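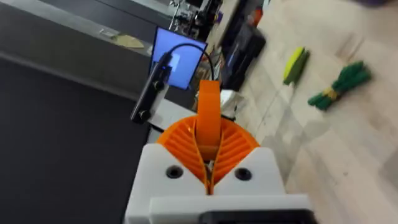
The student robotics club at Panevach will show its gripper project, called Irko, to visitors this Wednesday in the workshop on the second floor. The team has worked on it since February, and the members say that the hand is now ready to meet the public. It has a white plastic housing, and the orange fingers open from it like a shell, with many thin ribs. Everyday things will be used for the demonstration, among them a yellow-green sponge and a bundle of green sticks tied with a yellow band.

News > Clubs > Robotics

"The sticks are the most difficult for us," says Nhung Trương, who leads the group this year. "If the fingers close too hard, the bundle turns and we lose it. With the sponge we can make a mistake and still continue."

The students wrote the control program by themselves and printed 3 versions of the fingers before they chose one. Their teacher, Surachet Phetsri, asked them to record 200 attempts for each object and to keep the failed ones also – the second part was not popular, he admits. The small company Lilow gave the club 400 euros for printing material and motors.

Visitors may come from 2 in the afternoon and try to guide the arm under supervision. School classes are asked to write to the club before they come, as the room is small. In the spring the team wants to bring Irko to the Huỳnh student competition.

Tags: Student projects, Robotics club, Open workshop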